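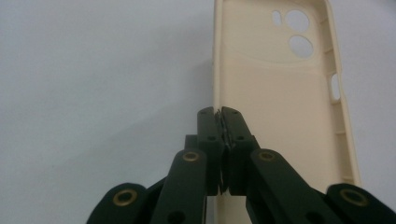 Plirkholm port grid study moves to second phase

Work on a shared plan for electricity, heat and hydrogen connections in the port of Plirkholm will enter its second phase in May, the project partners said on Friday. The study, called Tolleo, is meant to show which cables, substations and pipelines the port area will need as its factories and terminals switch away from oil and gas, and in what order they should be built.

The partners are the port authority, the regional grid operator Illemeck, the engineering firm Rugemalira and a group of companies with sites on the north and south banks. The first phase collected data on current energy use. The second will test possible investments against different versions of the future.

According to the partners, the basic problem is timing. A new high-voltage substation in the port takes years to plan, permit and build. A company deciding whether to replace a gas boiler with an electric one usually wants an answer within months. Several firms on the south bank have asked for larger grid connections and have been placed on a waiting list. Others have held back their applications until they know whether hydrogen or captured waste heat will be available at their site.

"Each company is waiting for the network, and the network is waiting for the companies," the project group said in a written statement. "The study should give both sides something firmer to plan with."

The data set from the first phase covers 424 metered connections in the port area, from tank terminals and cold stores to workshops and quayside cranes. Companies supplied their figures under a confidentiality agreement, and only totals for each zone will be published. Where no hourly readings were available, Rugemalira estimated demand from yearly bills and shift schedules.

That work already led to one change. Peak demand on the north bank was found to come in the early evening in winter, later than the grid operator had assumed. Refrigerated containers and shore power for ships account for much of the difference. Illemeck has since adjusted its own forecast for the two substations that serve the area.

In the second phase, the computer model will be run through 2965 combinations of assumptions. These vary the price of electricity and hydrogen, the speed at which offshore wind power is connected, the number of ships using shore power and the decisions of the largest industrial users. For each combination, the model calculates where the network would become overloaded and what it would cost to fix the problem.

The aim is to find investments that make sense in most of the combinations, even if they are not the cheapest choice in any single one. A second cable route under the main harbor basin is one candidate. Another is a battery site next to the old coal yard, which could be built in stages. The partners also want to know which projects carry a high risk of standing idle, such as a hydrogen pipeline laid before there are enough buyers.

Space is a separate issue. Most of the land along the quays is leased, and the remaining plots are in demand from logistics companies. Illemeck says it will need room for at least one large substation, and the port authority has agreed to keep 5 plots free of new leases until the results are in. No decision has been made on which of them will be used.

Heat will get more attention than in the first phase. Two plants on the south bank currently release warm cooling water into the basin. The model will look at whether some of that heat could supply nearby greenhouses and the district heating network in town — an idea that has been raised before but was dropped over the cost of the pipe. The new calculation will include the effect on the power grid, as homes and greenhouses connected to the heat network would use less electricity for heat pumps.

The port authority will pay for half of the second phase. Illemeck and the participating companies will share the rest. The partners did not give the total budget. They said the model itself will stay with the port authority after the study ends, so that it can be updated when a large user changes its plans.

Smaller companies will be able to take part for the first time. Businesses that were not included in the data collection can submit their expected energy demand through a form on the port's website. Tenants who share a connection should send in one form together. Submissions will be accepted until the end of the first month of the new phase, and companies do not have to commit to the figures they provide.

Residents' groups in the villages east of the port had asked for a say in the choice of cable routes. The study will not pick exact routes, the partners said, and any new overhead line or underground cable would still go through the normal permit procedure, including public review. An information evening is planned once the first model results are available — the date will be announced in the port newsletter.

Interim results are expected in the fall. They will cover electricity only. The full report, with hydrogen and heat included, is due the following spring and will be used for the next update of Illemeck's investment plan. The port authority plans to use it when it reviews its rules for land leases.

Until then, existing connection requests will be handled as before. Companies on the waiting list keep their place, and taking part in the study does not affect it. Illemeck said it will contact those on the south bank separately about temporary options, including connections that can be reduced for more than 2 hours at a time when the network is full.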